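Subject: Re: [mugclub] Handles coming off in the wash??

Hi all, and Lakshmi especially –
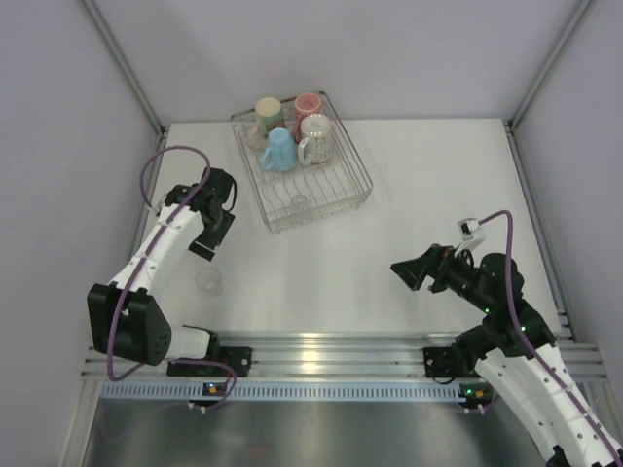 Sorry for the slow answer, I was away for most of May and came home to 406 unread list messages (you people talk a lot, and I love it). Lakshmi's question got buried under the long thread on shipping boxes, so I'm pulling it back up.

Lakshmi Mathew wrote:

> Hello everyone, fairly new here. I've been buying handmade mugs at
> studio sales for a couple of years and I've now had two handles crack
> right where they join the body at the top. Neither one was dropped.
> One was in the dishwasher, the other I was just carrying to the sink.
> Is this bad luck, bad making, or something I'm doing? Also my brother
> says I should never put handmade pots in the dishwasher at all and
> he's being very smug about it. Please tell me he's wrong.
>
> Also, is it OK to glue them?
>
> Lakshmi

OK so, first the brother. He's half right, sorry! Most stoneware that's been fired properly will go through a dishwasher for years and come out fine. I put nearly all of mine through. What I do wash by hand is anything with gold on it, anything low-fired, and anything with a crackle in the glaze, where the water can get in behind. If the potter wrote "hand wash" on the little card, believe the card.

Now the handles. A clean break at the top join, with no drop, nearly always goes back to the day the handle went on. If the body has dried out more than the handle, the two shrink by different amounts and you get a tiny crack you can't see, sometimes under the glaze. Then it sits there through however many cups of tea and one day it lets go. I made mugs badly for a long time before I made them less badly, and I've had this happen to plenty of my own. There was a whole kiln load from the old Gastano studio that I still feel sick about – I'd left the bodies next to the heater over lunch and stuck the handles on anyway, since I had a sale coming up and wanted to be done.

Things you can do as a buyer: hold the mug by the body and tap it lightly with a knuckle. A sound one rings a bit. One with a crack gives you a dull sort of clack. It isn't foolproof and you'll look slightly odd doing it at a sale, but potters do it all the time and won't mind. Then run your thumb around the top join and feel for a line. And look at the inside of the handle, where people are lazy about smoothing (me included).

Things you can do at home: don't pour boiling water into a mug that's been sitting on a freezing windowsill, and don't stack them rim to rim in the cupboard with the handles knocking together. Hanging them on hooks is fine if the handles are good, but if you already have doubts about one, keep it on a shelf.

As for glue, please don't drink from a glued mug. Even if the label says food safe, the heat softens a lot of these glues and then you've got a lap full of coffee. Glue it by all means and keep pencils in it. I have a Pathak mug, a lovely fat brown thing, that's been holding paintbrushes ever since its handle went and it seems perfectly happy.

I'd also write to the person who made them, Lakshmi. Be nice about it, send a photo of the break. I've had three of those letters and I replaced the mug every time, and one of them taught me something, as the break was hollow in the middle and I'd been trapping air when I pulled the handle. Manikandan Mathew (any relation??) posted a good long piece on pulling handles last year and it's in the archive if anyone wants it. He lets his sit under plastic overnight after joining, and I've copied him ever since.

Two bits of other business while I'm typing.

The Vekix kiln controller I was moaning about is fixed. It was a loose wire at the back. I'd been ready to buy a whole new one for 300 dollars, so thank you to whoever told me to take the cover off first (with the power OFF, and I mean off at the wall).

And I still have a stack of Omico glaze test tiles that I'd like out of my garage. There were 400 when I started giving them away and I swear they're breeding. Free to anybody who'll pay the postage. They make good plant labels if you write on the back with underglaze pencil and refire.

Lakshmi, tell us what the potter says. And if your brother wants to join the list and argue, he's welcome.

Cheers from the garage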